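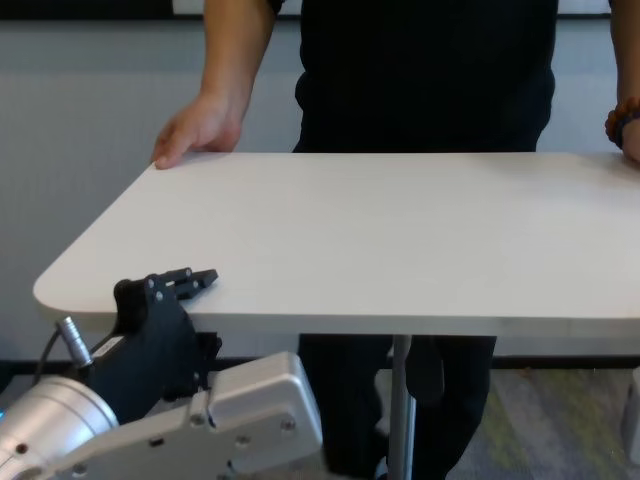

Kittipong Chantharasri
Moderator, Home & Workshop board

Thread: Keeping a white tabletop white

I've had a white table as my main work surface for six years and it has gone yellow along one side, the side nearest the window. Dish soap does nothing. Baking soda paste took off a coffee ring but left the colour as it was. Before I paint it, has anyone got a grey-yellow cast out of a white top?

dovham_rd
If it's the window side, it's sun and you won't scrub it out. Mine did the same. I turned the table end for end each September so at least it aged evenly.

Kittipong Chantharasri
Turning it is a good thought but a bit late for this one.

marnie_k
Disagree that it's always sun. I had a rental table that looked yellow and it was old polish. Warm water, a cup of white vinegar, microfibre cloth, four passes. Came up fine. Try a patch near a leg first.

dovham_rd
Vinegar four times over will dull some finishes. I wouldn't.

marnie_k
It was diluted. Mine isn't dull.

tallboy
Paint it. Light sand with 100 grit, wipe down, bonding primer, two coats. I paid $107 for everything including the roller and had paint left over for a shelf. Leave it almost a week before you put anything heavy on it.

sheddweller
100 grit is too rough for a smooth top, you'll see the scratches through the paint. Go finer.

tallboy
Primer filled mine. Depends how thick you lay it on, I suppose.

Kittipong Chantharasri
Tried the vinegar on a patch Saturday morning. Cloth came away brown and the patch is a bit lighter, so there was some polish on there. Still yellow underneath. I think you're both partly right. I'll do the rest of the top and then decide on paint.

marnie_k
Change the water when it goes brown or you're just moving it around.

dovham_rd
And rinse it after.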